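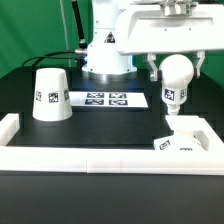
Simone Pimentel has managed Brondley Ladies for two seasons and still keeps the club's goal nets in her spare room. "My mother comes to stay and sleeps next to them," she says. "She has stopped asking."

Brondley start the new campaign away at Semberg, who beat them 5-1 in March and were, by Pimentel's account, very nice about it afterwards. "They gave us sandwiches. I'd have preferred a penalty."

It was a long afternoon for a side that had defended well until then, and she watched the recording twice. "The first time to learn something, the second time in case I'd got the score wrong."

The summer has gone better. Daiane Vieira has joined from Caldeira, where she played 102 times, mostly on the left and once, for half an hour, in goal. She let in two. "Both deflections," Vieira says, and Pimentel looks at the ceiling.

Vieira could have stayed put. Caldeira offered her another year and a say in the new kit, but the drive had worn her down. "I knew every set of roadworks personally," she says. Brondley's ground is a short walk from her flat — she has already been late for training.

Crowds are the other worry. Brondley drew about 300 for the cup tie last season and far fewer for anything in the rain. Pimentel would like 1000 for the derby and admits she has no plan for getting them. "I've told my cousins. That's the marketing."

She won't name a target for the league. Top half would do, she says, then changes her mind and says top four, then asks for neither to be printed. Vieira, lacing her boots, wants to win it.

"She's new," says Pimentel, and goes off to find the corner flags.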